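Free Events Are Priced in Staff Hours

A free ticket is a pricing decision, and it should be judged like one. Most towns that run participatory arts nights treat the zero on the poster as a moral fact and leave the arithmetic to whoever books the hall.
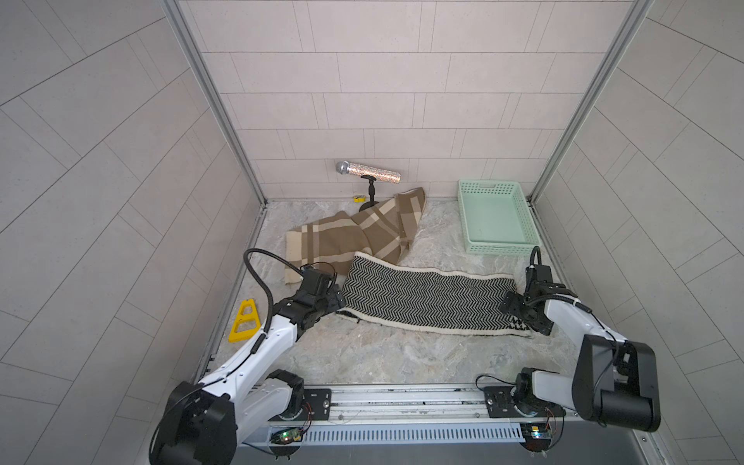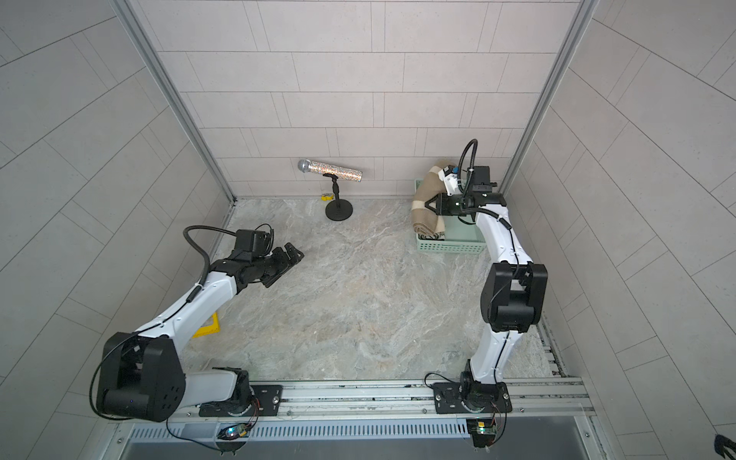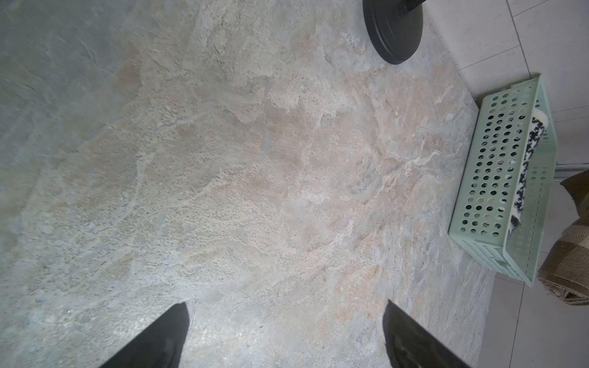 Filed under: OPINION / Community Arts

The open-mic and craft night at Triltham is a fair case to study. It runs monthly, charges nothing at the door, and fills the hall to its limit of 40. The room is booked until 10 p.m. Anyone may sing, read, draw at the long table, or sit and watch. By the usual measure, heads in seats, it works every time.

Heads in seats is a poor measure. A participatory event exists so that people who came to watch end up doing something. The number that matters is the share of visitors who take a turn, and hardly any organizer records it. At Triltham I kept a tally through one December evening. Of the 40 people in the hall, 17 did something other than watch or talk. That is a good result for a room that size, and it depended on two hosts who moved from table to table all night and asked people directly.

Those hosts are the real cost. Lighting and rent are fixed. Paper and glue are cheap. A host who can get a shy adult to the front of a room is scarce, tires after a few hours, and does not scale. Unley learned this when its summer event moved from a library basement to the park. Attendance went up to about 1000, the host count stayed where it was, and the crowd behaved as crowds do at a concert. It faced the stage.

The common answer is to add equipment. Unley bought sign-up software called Wavis, which puts a queue on a screen and texts people when their slot comes up. It does that job correctly. It also selects for people who were going to perform anyway, as they are the ones willing to type their name into a form. The people on the fence need to be asked, and a queue does not ask.

My proposal is narrow. Set the ratio first: one host for every 20 visitors. Cap entry at what that ratio allows. If the cap feels too small, charge a modest fee and spend all of it on hosts. The Sauerland choir weekends have charged for years and I have yet to sit next to anyone there who was not singing.

The objection is that a fee shuts people out. It does, and so does a free event where most visitors never get past the back row. A fee can be waived at the door by a person with a cash box. I know of no similar fix for the back row.

Comments (3)

gluestick_pat
Our group waives the fee for anyone who asks and very few ask. I would like to see that counted too.

Marlow Rd resident
I went to the Unley park one. Nice evening, did not make anything, did not want to. Is that a failure?

tenor2
The choir weekends have a waiting list now, so the cap has its own cost. Otherwise agree.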